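Arm stops dead with a protective stop just before it reaches the plate

Posted by Pinberg in Faults and Safety

Hello all, and thank you in advance for reading what I'm afraid will be a long one. We have a white arm on a bench that lifts plates out of a small wooden dish rack and puts them back again, over and over, as a durability job for Trindia. It ran happily for 133 cycles last month and I was feeling rather pleased with myself. Now it stops on a protective stop almost every time, right at the end of the approach, when the tool is within a whisker of the rim. The log says the joint force was higher than expected, but the tool hasn't touched anything when it happens!
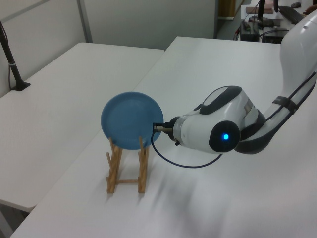
The approach comes in from the side at 62 mm a second and the stop always arrives in the last little stretch. I've re-taught the point twice, moved the rack a touch and swapped the plate for another of the same sort. My colleague would like to raise the force limit and be done with it, and I must say I'm tempted, but it makes me uneasy as people do reach in to straighten the rack. What would you look at first?

Walter Ayala

Please leave the limit where it is for now, you were quite right to be uneasy. I had very nearly the same thing at Whitlock and lost most of December to it, so you have my sympathy.

I'd start with the cable to the tool. If it hangs in a loop under the wrist, it can go taut as the wrist turns — and the arm feels that pull just as it would feel a knock. With the arm stopped safely, follow the cable back and see where it is held. Then run the approach at the slowest speed you have, with everyone standing clear and one hand near the stop button, and watch the loop the whole way in. Mine had crept through its strap a little with every cycle, so it was fine in the morning and hopeless by three in the afternoon.

Then check the payload setting. We'd changed to a heavier fitting (640 grams with its collar) and the controller still had the old figure in it. Weigh yours, enter the weight and the centre of gravity, and try again before you re-teach anything else.

Podus

turn it off and on again, worked for me

Whitlock_bench

Agree with Walter about the cable. I'd only add that if you do find slack in the wrong place, don't pull it tight and tape it down, as you'll just move the trouble to another joint. Take the wrist through its full turn by hand in freedrive first and leave enough for the worst position. And do keep people's hands out of there until it has run clean for a good long while.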